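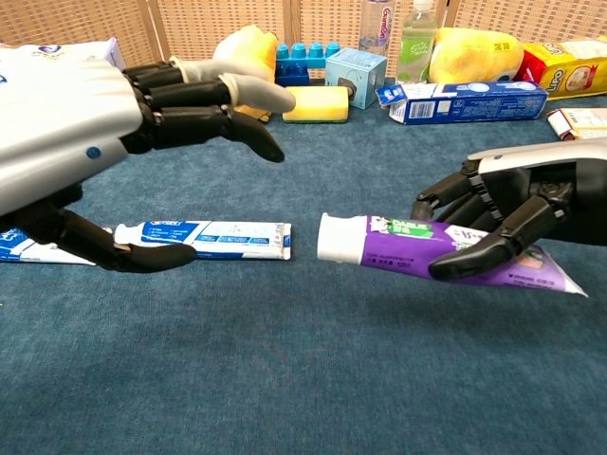

**Did Hadden's county executive fire the elections clerk for political reasons?**

Myrtle Rosenthal says so. The executive's office says it was a budget decision. The budget line it points to is $3199, which wouldn't cover a month of her salary, so treat that explanation with care.

**Is there proof of a deal with the Sumthorpe contractors?**

Not that we've seen. There are 17 pages of emails, many blacked out. They show that people met. They don't show what was agreed, whatever the mailers tell you.

**Who is Shoshana Hutchins?**

A lawyer for the executive's campaign. She says she went to Ashby in April as a private citizen. The county paid for her parking.

**Will the hearing settle anything?**

Doubtful. It's on Thursday, it's limited to 3 witnesses, and none of them has to answer questions about the campaign.

**I heard 200 people signed a petition to bring Rosenthal back. Does it count?**

It has no legal force. We asked to check the signatures and were told to wait.

**Is the Gudimthorpe recording real?**

We don't know. Both sides quote it and neither will release the whole thing. Until one does, we won't rely on it.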